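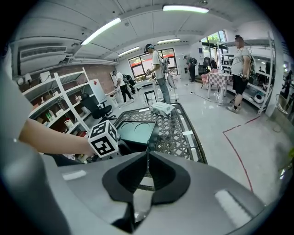
Photo: Joon-young Seo

Figure 2. Low table used for the packing tasks, with a dark tray that has two circular recesses and a white box toward the far edge.

3.2 Table and Objects

All packing tasks were done standing at one low table with a dark rim and a lattice pattern. We chose a low surface because the Hong survey of living rooms found that small items are often put away at coffee tables – few earlier studies look at these. The pattern also makes it harder to see where a small pale item ends and the table begins.

The object set has 13 items, grouped as containers, soft packages and small rigid goods. Each task used at most 2 containers. A layout was kept for 10 trials and then changed. In the second layout an open green box stands near the front edge, and a soft package of wipes lies at the far side (Figure 3).
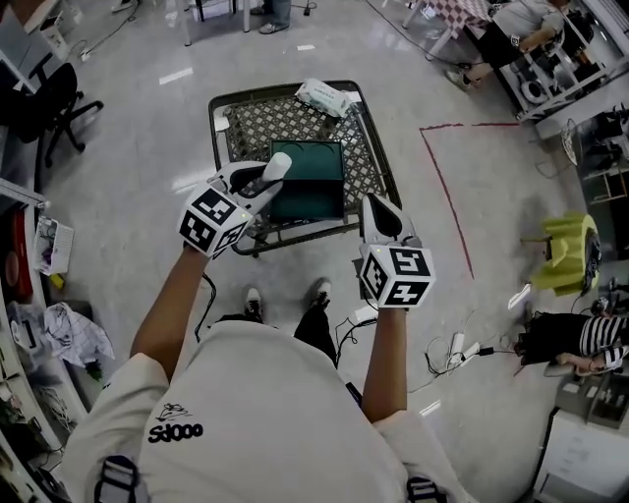 Why does the open box go near the front edge of the table?

It shortens the reach on a low surface, and the person packing can look straight down into the box. Soft packages go farther back, where they are less likely to be knocked off.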